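Belis Household Handling Project
Progress report to the Hartley Fund, second period
Dec 18, 2018

Status

The simulation work is on schedule apart from the fault described below, which cost us most of three weeks. Work on the physical arms at the Drudcombe workshop was stopped by us when the fault was found and has not restarted. We are asking for a change to one milestone date and no change to the budget.

Work since June

The simulated room is finished to the standard set out in the proposal. It includes furniture at different heights, wall items the arms have to keep clear of, and a set of loose objects to be picked up and put down on top of the furniture. The two-armed robot model was delivered by Hemance in June and runs with the same control software as the physical machine. Joint limits, link lengths and gripper closing speeds were checked against the real arms before any trials were logged.

The main trial series was planned as 61 runs of the chest of drawers task, in which the left arm works among objects on the top surface while the right arm is supposed to hold still. All 61 were completed. In 13 of them the right arm moved when no command had been sent to it.

The fault

The movement was small in most of the 13 runs, a few degrees at the shoulder, and the early ones were put down to settling in the physics. That was our mistake. The operator log had a column for unexpected motion and it was filled in correctly from the start, but the entries were not reviewed until the end of each week. By the time the pattern was noticed, two more sessions had been run on the physical arms with the same software build.

In the worst simulated run the right arm swung outward at full permitted speed and stopped only when it reached its joint limit. On the physical machine a swing like that would have passed through the space where the operator stands to reset the objects. No such motion has been seen on the physical arms and there has been no injury or damage. We are still treating it as a safety matter and have recorded it in the workshop's incident book as a near miss.

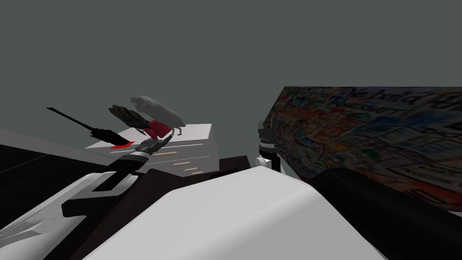

The cause was found in the hold function. When an arm is told to hold, the software stores its current joint positions and keeps sending them. The two arms share one message queue. If the left arm's controller was busy for longer than 60 milliseconds, usually when it was replanning around an object, the right arm's hold message timed out and was replaced by the last full pose in memory. That pose could be several minutes old. If the right arm had not moved much since then, the jump was slight. If it had been repositioned, the jump was large.

This explains why the fault showed up in the chest of drawers task and never in the simpler table task, where the left arm hardly has to replan. It also explains why it was hard to reproduce on purpose. We spent the first week looking at the robot model, and Hemance checked their joint files twice at our request. The model was not at fault.

What has been changed

Each arm now has its own queue. A hold message that times out leads to a controlled stop with the brakes on, and the operator has to clear it by hand. The stored pose is deleted as soon as an arm enters hold, so there is nothing old for the software to fall back on. We also added a check that refuses any first move larger than two degrees after a hold.

The full series was repeated in simulation with these changes. There was no uncommanded motion. Four runs ended in a controlled stop because of slow replanning, which is the behavior we want, though it does make the task slower and we will need to bring that number down.

Unexpected motion entries are now read on the day they are made, and one entry is enough to halt physical sessions until it is explained.

Still open

The emergency stop on the Drudcombe machine cuts power to both arms, but the button is mounted on the left side of the bench, and an operator resetting objects on the right cannot reach it. A second button has been ordered. Floor marking for the reset position will be moved back at the same time. Neither was in the original safety plan, and the plan is being rewritten to include them.

We have not yet tested the new stop behavior with a load in the gripper. In simulation the fingers stay closed when the brakes come on. We do not know if the real gripper will do the same, and the first physical test will be done with soft objects only and with the operator outside the marked area.

Schedule and budget

The physical trials milestone was due at the end of the current period. We ask to move it back by six weeks. The second button and the floor work come to less than the unspent travel line and we propose to pay for them from there. Staff time lost to the fault has been absorbed.

Next period

Install the second stop button and have it inspected. Run the loaded gripper test. Repeat the table task on the physical arms, then the chest of drawers task at reduced speed. Reduce the time spent replanning on the left arm. A short note on the queue fault will be sent to Hemance so that other users of the robot model can check their own hold functions.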